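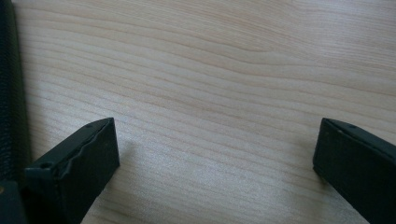
The grain of a light wooden tabletop.

Why I do not keep my savings in silver
13 May 2023

My neighbours in Furtună have started to buy silver. They buy small bars and coins, they keep them in the cupboard, and they tell me I am foolish to leave my money in the bank. I have listened to them since January, and I still think they are making a mistake, at least with the amounts they put in.

Let me begin with the price they pay. In the shop of Dallusora, where most people in our town go, a one-ounce coin was sold last month at 56 per cent above the metal price. When I asked what they would give me for the same coin if I brought it back the next day, the answer was the metal price less 8 per cent. The man behind the counter was polite and did not hide anything. But the metal must rise by a very large part before the buyer has his own money again, and I do not know many savers who have calculated this before they paid.

Then there is the tax. Where I live, investment gold is free of VAT and silver is not. People who compare the two metals on a chart often forget it, because the chart shows only the price in the big markets. Larger bars carry a smaller premium, I admit, but the tax stays, and a large bar is hard to sell in pieces.

I hear also the argument about industry. Solar panels need silver, electric cars need silver, so the price has to go up. Perhaps. The newsletter Prerusura has written this for years, and in one issue it promised a price of 60 dollars "within the season". The season passed. A good story about demand is known to all the buyers in the world, also to those with more money and better information than my neighbours, and it is probably already in the price.

I must be fair to the other side. Inflation has eaten our deposits, and a person who lived through a currency reform does not trust paper. I remember my parents' savings book and what it could buy at the end. For such fear a little metal is a reasonable medicine. I own some myself, bought through Nirnmont, 777 grams in total, and I have never looked at it as an investment. I look at it as I look at the fire insurance of my house.

What disturbs me is when a family puts in the money for the new roof. Silver moves up and down much more than gold, and the roof will not wait for a better price.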